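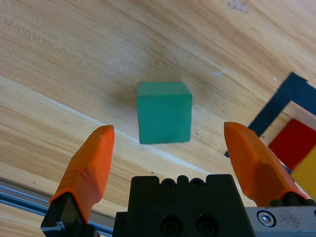 블록 옮기기 작업을 원격 조작으로 시연하고 기록하기

작성: 야쿠부 오녜카
대상: Prutinance 팔을 조립하고 관절 보정까지 마친 사람
필요한 것: 리더 암, 팔로워 암, 손목 카메라, Plevex 기록 프로그램, 블록 세 개, 사각 틀

이 글에서는 리더 암을 손으로 움직여 팔로워 암이 초록색 블록을 집고 사각 틀 쪽으로 옮기게 하는 과정을 다룹니다. 빨간색과 노란색 블록은 시작할 때부터 틀 쪽에 둡니다. 로봇이 집는 것은 초록색 하나뿐입니다. 학습 코드는 다루지 않습니다. 쓸 만한 시연을 모아 저장하는 데까지가 범위입니다.

조립과 보정은 Statel 안내서에 따로 있습니다. 보정을 하지 않은 팔로 시연을 모으면 나중에 다른 날 모은 자료와 관절 값이 맞지 않으니 그쪽을 먼저 끝내고 오십시오.

작업대 준비

작업대는 나무 상판을 그대로 씁니다. 천이나 매트를 깔면 블록이 밀릴 때 주름이 잡히고, 시연마다 바닥 모양이 달라집니다. 상판에 이음매가 있으면 블록 시작 위치를 정할 때 기준선으로 쓸 수 있습니다. 저는 이음매 위쪽 판에서 시작하는 경우와 아래쪽 판에서 시작하는 경우를 나누어 모았습니다.

틀은 로봇 기준으로 비스듬히 놓아도 됩니다. 다만 어느 정도 기울일지는 첫 시연 전에 정하고, 한 묶음이 끝날 때까지 건드리지 않습니다. 틀 위치까지 매번 바꾸는 것은 기본 자료가 충분히 모인 다음에 하십시오. 틀이 가벼우면 집게가 스칠 때 돌아갑니다. 틀 바깥쪽 모서리 자리에 연필로 작게 표시해 두면 원래 자리로 돌리기 쉽습니다.

조명은 위에서 오는 것 하나로 고정합니다. 창가라면 블라인드를 내립니다. 블록 그림자가 진하게 지는 것은 괜찮지만 방향이 오전과 오후에 달라지면 곤란합니다.

집게와 손목 카메라 점검

1. 손가락 끝의 주황색 덮개를 손으로 당겨 봅니다. 약간 주름진 것은 그대로 써도 됩니다. 당겼을 때 빙글 돌아가면 벗겨서 다시 끼웁니다.

2. 집게를 완전히 벌린 상태에서 손목 카메라 화면을 봅니다. 양쪽 손가락 끝이 모두 보여야 하고, 그 사이로 작업대가 보여야 합니다. 한쪽 손가락이 화면 밖으로 나가면 카메라 고정 나사를 풀고 각도를 다시 잡습니다.

3. 집게를 천천히 닫습니다. 두 손가락 끝이 화면 가운데 근처에서 만나면 됩니다. 정확히 가운데일 필요는 없습니다.

4. 케이블에 여유가 있는지 봅니다. 손목을 양쪽 끝까지 돌려 보고, 어느 쪽에서든 케이블이 당겨지면 테이프 위치를 옮깁니다. 케이블이 화면 구석에 조금 걸리는 것은 놔두어도 됩니다. 손가락 사이를 지나가면 안 됩니다.

5. 화면을 한 장 저장해 둡니다. 다음에 다시 작업할 때 이 화면과 나란히 놓고 카메라 각도가 틀어졌는지 비교합니다.

리더 암 연결

Plevex를 켜고 장치 목록에서 리더와 팔로워를 각각 지정합니다. 두 개를 바꿔 지정하면 팔로워 암을 손으로 밀어야 리더가 움직이는 상태가 됩니다. 이상하다 싶으면 바로 전원을 내리고 지정부터 다시 확인하십시오.

연결 직후에는 팔로워가 리더 자세로 한 번에 이동합니다. 두 팔의 자세가 많이 다르면 이때 작업대를 칠 수 있습니다. 연결 버튼을 누르기 전에 리더를 팔로워와 비슷한 자세로 맞추고, 작업대에서 손을 뺍니다. 비상 정지 버튼은 리더를 잡지 않는 손 옆에 둡니다.

연결되면 기록하지 않고 블록을 몇 번 옮겨 봅니다. 처음 하는 사람은 이 연습을 충분히 해야 합니다. 손목을 돌리는 방향과 화면이 도는 방향이 익숙해지기 전에 모은 시연은 대부분 버리게 됩니다.

시연 한 번의 순서

1. 팔을 시작 자세로 둡니다. 집게는 벌려 둡니다.

2. 초록색 블록을 놓습니다. 틀과 겹치지 않는 자리라면 어디든 좋습니다. 매번 손 한 마디쯤 옮기고, 가끔은 블록을 조금 돌려 놓습니다.

3. 기록 시작을 누르고 잠깐 멈춥니다. 누르자마자 움직이면 첫 부분이 잘립니다.

4. 블록 위로 이동합니다. 옆에서 쓸어 오듯 접근하지 말고 위에서 내려옵니다. 블록의 마주 보는 두 면에 손가락이 나란해지도록 손목을 먼저 돌려 두고 내려가십시오.

5. 두 손가락이 블록 양옆에 오면 멈추고 닫습니다. 닫는 동안 팔을 움직이지 않습니다. 리더의 손잡이를 꽉 쥐는 사람이 많은데, 블록이 물린 다음에는 더 쥐어도 소용이 없고 모터만 뜨거워집니다.

6. 들어 올립니다. 틀의 높이를 넘길 만큼만 올리면 됩니다. 너무 높이 올리면 손목 카메라에서 틀이 작아집니다.

7. 틀 쪽으로 옮깁니다. 틀 앞에서 한 번 속도를 줄이고, 빨간색과 노란색 블록을 피해 들어갈 자리를 맞춥니다.

8. 내려놓고 집게를 벌린 뒤 수직으로 빠져나옵니다. 비스듬히 빠져나오면 덮개가 블록을 끌고 나옵니다.

9. 시작 자세로 돌아와 기록을 끝냅니다.

익숙해지면 한 번에 8초 안팎이 걸립니다. 더 빨리 하려고 서두를 필요는 없습니다. 속도보다는 매번 비슷한 리듬으로 움직이는 것이 중요합니다. 어떤 시연에서는 블록 위에서 한참 망설이고 어떤 시연에서는 바로 내려가면, 학습한 로봇도 블록 위에서 멈춰 서는 일이 생깁니다.
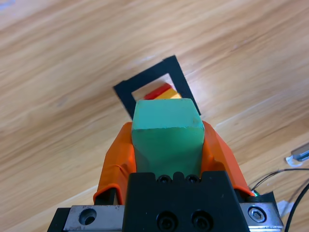

가르바, 2022년 12월 21일

블록을 문 채로 틀 앞에 오면 손목 카메라에서는 초록색 블록이 앞을 가립니다. 틀의 아래쪽 절반과 안에 있는 두 블록의 아랫부분이 보이지 않습니다. 조작하는 사람은 고개만 들면 작업대를 직접 볼 수 있지만, 손목 카메라만으로 학습하는 로봇에게는 그 정보가 없습니다. 그래서 이 구간에서는 다음과 같이 합니다.

틀의 위쪽 변을 기준으로 삼습니다. 블록을 물고 있어도 위쪽 변은 끝까지 보이는 편입니다. 이 변이 화면에서 일정한 높이에 왔을 때 내려가기 시작하면 시연마다 동작이 고르게 됩니다.

작업대를 직접 보지 않고 화면만 보면서 조작해 봅니다. 화면만 보고 못 하겠다 싶으면 로봇에게도 어려운 배치입니다. 틀을 조금 옮기거나 고정 카메라를 한 대 더하십시오. 고정 카메라를 더할 때는 이미 모은 시연과 섞지 말고 새 묶음으로 시작합니다.

블록을 너무 깊이 물지 않습니다. 손가락 끝에서 한참 안쪽으로 물면 내려놓을 때 손가락이 먼저 바닥에 닿습니다.

얼마나 모을 것인가

8월에 처음 모았을 때는 63개로 학습시켰습니다. 블록이 작업대 한쪽에 있을 때는 잘 집었는데 이음매 건너편에 두면 엉뚱한 곳으로 내려갔습니다. 시연을 열어 보니 시작 위치가 한쪽에 몰려 있었습니다. 이번에는 작업대를 7개 구역으로 나누고 구역을 돌아가며 모았습니다. 버린 것을 빼고 195개가 남았고, 지금 쓰는 것은 이 묶음입니다.

구역 표시를 상판에 그리면 카메라에 찍힙니다. 종이에 그려서 작업대 옆에 붙이고 눈으로 맞추십시오.

버릴 시연 고르기

기록이 끝날 때마다 Plevex가 저장할지 묻습니다. 다음 경우에는 저장하지 않습니다.

블록을 떨어뜨렸다가 손으로 다시 놓아 준 경우. 사람 손이 화면에 들어온 경우도 같습니다.

빨간색이나 노란색 블록을 건드려 자리가 바뀐 경우. 두 블록을 원래대로 돌려놓고 다시 합니다.

틀이 돌아간 경우. 연필 표시에 맞춘 다음 다시 합니다.

기록 중에 관절 값이 끊긴 경우. 화면은 멀쩡해 보여도 그래프에 평평한 구간이 있습니다. 케이블 접촉 문제일 때가 많으니 손목 쪽 연결부부터 보십시오.

한 번에 집지 못하고 다시 시도해서 성공한 시연은 버리지 않아도 됩니다. 저는 이런 시연에 '재시도' 태그를 달아 따로 두었다가 나중에 합쳤습니다. 단, 두 번 이상 실패한 것은 뺐습니다.

재생으로 확인하기

저장한 시연 하나를 골라 팔로워에서 재생합니다. 블록을 그 시연의 시작 위치에 똑같이 놓아야 합니다. 첫 화면을 열어 놓고 블록의 위치와 기울기를 맞추면 됩니다.

재생한 팔이 블록 옆을 집으면 관절 보정이 어긋났을 가능성이 큽니다. 위치는 맞는데 집게가 늦게 닫히면 기록 주기와 재생 주기가 다르게 설정되어 있는지 확인하십시오. Plevex에서는 두 값이 서로 다른 메뉴에 있어서 한쪽만 바꾸고 지나가기 쉽습니다.

재생이 제대로 되면 묶음 폴더를 통째로 복사해 둡니다. 폴더 안의 메모 파일에는 조작한 사람, 틀의 방향, 조명, 덮개를 새로 끼웠는지를 적습니다. 덮개를 교체한 뒤에는 손가락 두께가 조금 달라지므로 재생 확인을 한 번 더 합니다.

정리할 때는 팔을 접힌 자세로 보낸 다음 전원을 끕니다. 팔을 든 채로 끄면 그대로 내려앉으면서 집게가 상판에 부딪힙니다.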